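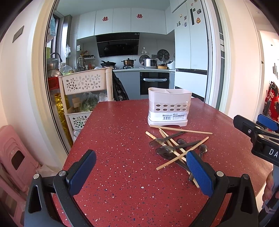 Photo: Toivo Rantala

Chapter 8
Laying the Table: Order, Place and Habit in the Dining Room

Before you read

Think of the table where you ate most of your meals as a child. Where did you sit? Who sat nearest to the stove or the kitchen door? Was there one drawer for the forks and knives, or did they stand in a jar? Write down your answers in a few lines and keep them. You will need them again for Exercise 3 at the end of the chapter.

8.1 Why begin with the cutlery?

In Chapter 7 we studied the kitchen as a place of work. Now we go with the food from the kitchen to the table, and we ask a different kind of question. How does a dining room, whether in a small café or in a home for older people, tell its guests what they are expected to do?

Many students who begin in hospitality believe that table service is a list of rules to be learned by heart. The fork goes to the left, the knife goes to the right with the blade turned in, the glass stands above the knife. These rules are useful and you will be tested on them. But they come from one part of the world and from one period, and a guest who grew up with other rules is not making a mistake. In a Korean home, the spoon and the chopsticks are commonly laid together at the right side of the bowl. In much of Thailand the spoon goes to the mouth and the fork only helps it. In many Ethiopian households the bread does the work of both.

When spoons and chopsticks are kept at the same table, as in the photograph which opens this chapter, the guest must make a choice. The person who lays the table has already made some of this choice for him or her. We will call this the silent instruction of the table, and it is the main idea of the chapter.

8.2 Three ways to offer cutlery

The first way is the laid place. Each guest finds everything at his or her own seat before sitting down. It takes the most labour, and it needs to be corrected each time the number of guests changes, but it makes a guest feel expected.

The second way is the shared holder. Spoons, forks or chopsticks stand together in a container in the centre of the table, and the guests help themselves. This is common in noodle shops, in student canteens and in family kitchens. It saves time for the staff. It also asks more of the guests, who must reach, and who will touch the handles of more pieces than they use. For this reason handles should always point up, and the holder should be emptied and washed every day. Holders with openings in the walls let the air in, so they dry more quickly than closed ones.

The third way is the rolled set, a fork and knife wrapped in a napkin and handed over with the plate. It is clean and quick. Some guests find it a little cold.

None of the three is the best in every house. A good manager knows which one fits the hour, the room and the people.

8.3 A short case: the dining room at Clostadport

The seamen's residence at Clostadport has a dining room with 60 seats. For many years every place was laid in the European manner by the evening staff, who began their work at four o'clock. In October the new supervisor, Ms. Rautiainen, made a simple study. For one week she wrote down which pieces came back unused to the dishwashing room. On the first evening there were 39 clean knives. The residents, many of whom had worked on ships with mixed crews, were eating rice dishes with the spoon and leaving the rest where it was.

She did not remove the knives. Instead she placed a shared holder on each table and kept the laid place only for Sunday dinner. Some residents were pleased. Others complained, and one of them wrote in the comment book that he had "not come ashore to eat out of a jar". After a month the laid place came back on Wednesdays too, and it has stayed so.

Notice two things in this case. The supervisor looked before she changed anything – this is a habit we want you to learn. And the complaint was not about hygiene or comfort. It was about respect, and we return to it in Section 8.5.

Key terms in this chapter

Cover: everything laid for one guest at one place.
Shared holder: a container from which several guests take their cutlery.
Silent instruction: what the arrangement of a table tells the guest to do, without words.
Turn: one complete use of a seat, from the arrival of a guest to the clearing of the place.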